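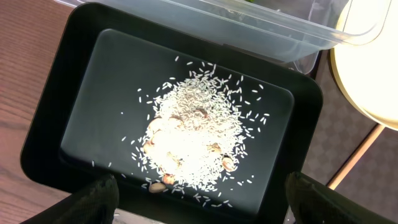
Uncooked long-grain white rice on a dark tray.

Storing a large quantity of white rice in a shared kitchen: containers, insects and rotation
Posted in: Food storage and larders
Tags: rice, dry goods, weevils, shared kitchens

Engelbert Mayrhofer

I am responsible for the kitchen stores of a residential hall in Drulville. The kitchen serves an evening meal on most days and is used by residents for their own cooking at other times. We have lately changed our ordering so that long-grain white rice arrives in sacks, where we previously bought it in small packets as it was needed. The saving is considerable and I would prefer to keep to the new arrangement.

The store room is on the north side of the building. It has no window, one ventilation grille, and a heating pipe which passes along the back wall at knee height. In winter the room is cool except near the pipe. In June it becomes noticeably warm and the air is somewhat damp, particularly when the dishwashing area next door is in use. We hold at present 30 kilograms of rice, and use it at a rate which would empty the store in 16 weeks. Deliveries come from the Ostrowski depot, which will not split an order.

In the last batch, small brown beetles were found in one sack which had been opened and folded over. The sack was discarded. A second sack, unopened and standing beside it, appeared sound, and I am reluctant to throw it away without cause. I should be grateful for guidance on the following matters.

First, whether the rice should be moved out of its sacks on arrival, and if so into what kind of container. The hall has a number of large plastic tubs with clip lids, formerly used for linen, and I have been asked whether these would serve.

Secondly, whether freezing is a reliable treatment for insects, and for how long it should be continued. Our freezer space is limited to one drawer.

Thirdly, whether bay leaves, dried chillies or similar articles placed among the grains have any effect. Several residents are firmly of the opinion that they do.

Lastly, I should like to know how long white rice may properly be kept. The sacks carry a best-before date, but there is disagreement in the hall as to whether this is to be treated as a limit.

I have searched the earlier threads on this site. Those I found concerned brown rice or flour, and I understand that the position may differ.

Comments on this post

Clonville Pantry Group: Please state whether the store room floor is bare concrete. It affects where the containers ought to stand.

Engelbert Mayrhofer: It is painted concrete. The sacks have been standing directly upon it.

Tymofii Koval
Accepted reply

The beetles described were in all likelihood rice weevils or grain weevils, although a firm identification would require a specimen. If they had a distinct snout at the front of the head, they were weevils. If they were flat and narrow with no snout, they were more probably one of the grain beetles. The treatment is the same in a domestic or small institutional kitchen, so the matter need not delay you.

I shall take the points in the order in which they were put.

Containers. The rice should be moved out of its sacks as soon as it is received and inspected. Woven and paper sacks offer little resistance to insects, and a folded opening offers none. Choose rigid containers made for food, with a lid that closes against a rubber or silicone seal. Several medium containers are preferable to one large one. If an infestation does occur it will then be confined to a single container, and the kitchen staff will not be opening the whole stock each time they require a few cups.

I would not use the linen tubs. Plastic which was not made for food may not be suitable for prolonged contact with it, and tubs that have held laundered articles frequently retain the scent of detergent. Rice takes up odours readily. In addition, a clip lid without a seal leaves a gap through which a young insect can pass. If the tubs must be employed, they may be used as an outer box for sealed bags of rice, in which case the grain does not touch them.

Before any container is filled it should be washed, rinsed and dried completely. I recommend leaving it open overnight. A small amount of water in the bottom seam is enough to cause mould, and the mould will be at the base where it is seen last.

Freezing. Freezing is reliable if the cold reaches the middle of the bag. The common error is to place a large bag in the drawer and remove it too early. Divide the rice into bags of 2 kilograms, flatten each one so that it is no thicker than a paperback book, and leave it in a freezer at minus 18 degrees Celsius for a full week. Shorter periods are often quoted and may well suffice for thin packets, but there is little to be gained by cutting the time when the rice is not needed immediately.

After freezing, leave the bags closed until they have come back to room temperature. Opening a cold bag in a warm, damp room will draw moisture on to the grains. Wipe the outside dry and only then transfer the contents.

With one drawer you will not be able to treat a whole delivery at once. I suggest that the bags be treated in turn, and that untreated rice be kept apart from treated rice, in closed containers, with a label on each. The unopened sack that stood beside the infested one should be the first to be treated. It need not be discarded unless inspection shows live insects, webbing, clumping or a sour smell.

Inspection. To inspect rice, spread a cupful thinly over a smooth, dark surface under a good light and leave it undisturbed for several minutes. An adult weevil will usually begin to walk. Look also for grains with a small round hole in them and for fine powder left behind when the grains are tipped away. Take the sample from the bottom of the sack as well as from the top. A white plate is often used for this purpose and is a poor choice, as pale powder and pale grains do not stand out on it.

Bay leaves and the like. Strongly scented leaves may discourage some insects to a slight degree. They do not kill eggs which are already inside the grain, and these are the usual origin of the trouble. There is no harm in using them provided that they are removed before cooking and that no one relies upon them.

Keeping time. White rice kept dry, cool and sealed will remain good to eat for years. The best-before date is a statement about quality and should not be read as a safety limit. Older grains may need a little more water and a few more minutes in the pan. Brown rice is another matter, as the bran contains oil which turns rancid, and six months is a sensible period for it in a cupboard.

Position. Please move the stock away from the heating pipe and off the floor. A slatted shelf on the opposite wall would be suitable. Painted concrete can be cold enough for damp to gather beneath a container even where the room itself seems dry. The shelf should be wiped and its joints cleaned with the narrow nozzle of a vacuum cleaner before anything is placed on it, and the contents of the vacuum cleaner should be emptied outdoors. Check the flour, pasta, oats and pet food, if any is kept in the same room. Weevils are seldom particular.

With regard to rotation, write the date of arrival on each container and finish one before beginning the next. New rice should never be poured on top of old. I have seen this done in otherwise well-kept kitchens, and the rice at the bottom may remain there for a very long time.

Comments on this reply

Engelbert Mayrhofer: I am obliged to you. The shelf has been cleared and the remaining sack divided into bags. May I ask whether the rice ought to be washed before it is stored?

Tymofii Koval: No. It should be stored dry and washed immediately before cooking, if it is to be washed at all.

Engelbert Mayrhofer: Understood. The oats have also been found to be affected and have been removed.

Brillenance

We keep ours in glass jars, 26 of them, and have had no difficulty. Glass has the advantage that one can see into it. The jars formerly held pickled vegetables and the lids had to be replaced on account of the smell.

I do not agree that freezing is necessary in every case. If the rice is bought from a supplier with a quick turnover, inspected, and placed in sealed jars at once, the risk is small. Should anything hatch, one loses a jar. For a hall of residence the effort of freezing each bag for a week may be out of proportion, and it takes up space which could be given to bread.

I would add that salt mixed with the rice is said to keep insects away. My family did this. The rice must then be rinsed well.

Comments on this reply

Tymofii Koval: I would advise against salt in a damp room, as it draws moisture from the air. I accept the point about jars for a household. For the quantity stated above they would be heavy, and breakage on a concrete floor should be considered.

Brillenance: Ours are on a low shelf with a mat beneath.

Clonville Pantry Group: Food-grade buckets with screw lids are a reasonable middle course. Bakeries will sometimes part with empty ones if asked. Do check what was in them before.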